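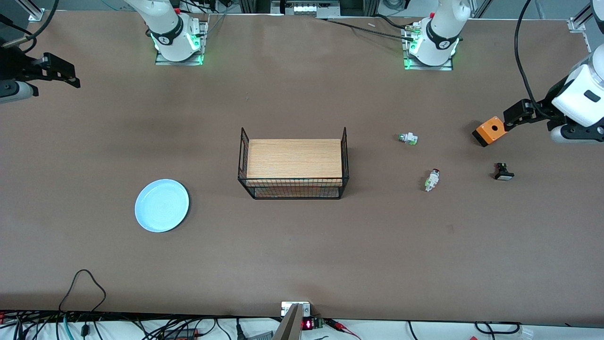 Two arms, one wire basket and a few loose switches: tidying up as robots do it now.

Let the Robots Do the Boring Part

25th April
By Margareta Vasiliu

I have wanted a machine to clear my kitchen table for as long as I've had a kitchen table, and I think we're closer than most people believe. Not there. Closer!

Look at what is asked of the arms in the picture. There's a basket with a board lying over most of its top, a plate off to the side, some small push-button switches lying around, and a little orange box already in one gripper. You or I would sort that out while talking on the phone. For a machine, every item is its own small puzzle – a switch on its side has to be held differently from a box, and anything meant for the basket has to get past that board first.

My friend Retno Oei runs a repair shop called Sturwood, with 32 bins of odd parts along one wall, and she is less excited than I am. Her point is that a helper who needs watching is one more chore. Fair enough. I wouldn't leave a robot alone with my good glasses either (or my cat). She also wants to know who picks up what it drops, and I don't have a great answer for her yet.

But I remember when a machine that could pick up one known part from one known spot was the whole show. Now people hand two arms a messy table and expect them to cope, and I find that thrilling. Slow is fine with me. If it took 39 minutes to put away my dishes while I slept, I'd never complain.

So can they do chores yet? A few, on a good day, with somebody nearby. I'd let one start on my junk drawer tomorrow, and Retno says she'll come over in September to see what's left of it.

Contact the opinion desk | © Prasari | Back to top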